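Who Gets the Benefit? State food aid rules and new arrivals
Student project report, Napaporn Thongsuk, 30 April 2022

Question was simple: does a waiting period for food aid save a state money. Compared two counties, Seixas and Colow. Read 1,174 pages of hearing notes, most of it usless.

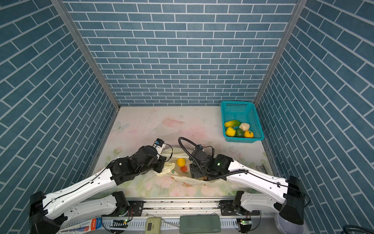

Waiting periods came up in every hearing since December. Supporters want four years, opponents want none. Fresh produce is where the fight gets odd, the Colow bill pays extra for it but only for citizens. So a squash like the yellow-green one in the teal basket costs one family less than the family next door. Clerks hate this. Seixas dropped its own version after 210 complaints.

Survey: 100 people, paper forms. Most didnt know the rule existed.
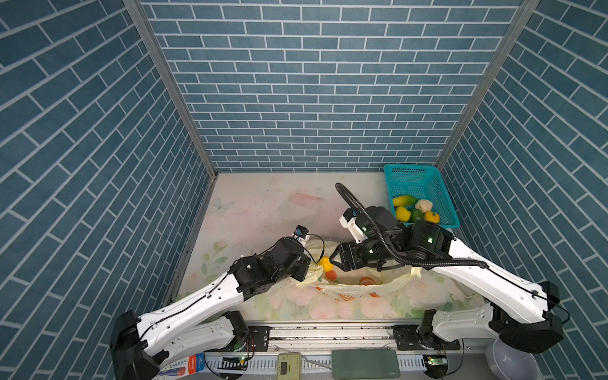
Fig. 2. Two robot arms over the flower-print tabletop.

Cost side still thin. No county numbers for Colow past the first year, asked twice. Will add if they come.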